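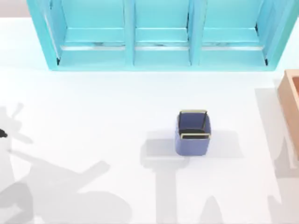 Horațiu Coman would have settled for a roof that didn't leak. Instead his design for the Rarnville library annex has won the Tedesco Prize for small public buildings, announced 12/11/20.

The jury picked it from 319 entries and praised its "patience" 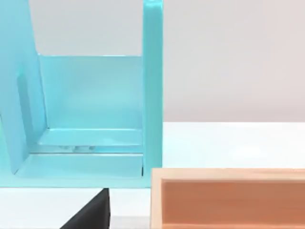 — a kind word for a project that took nine years and went through two city councils. Demier, the runner-up firm, sent flowers.

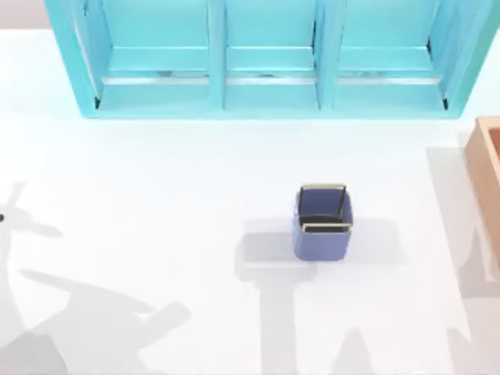 What happens next

The annex opens in May with seats for 200 readers and

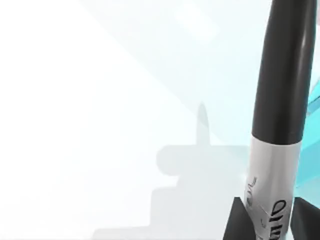
one very long bench by Sustard, which the city has already asked people not to sleep on.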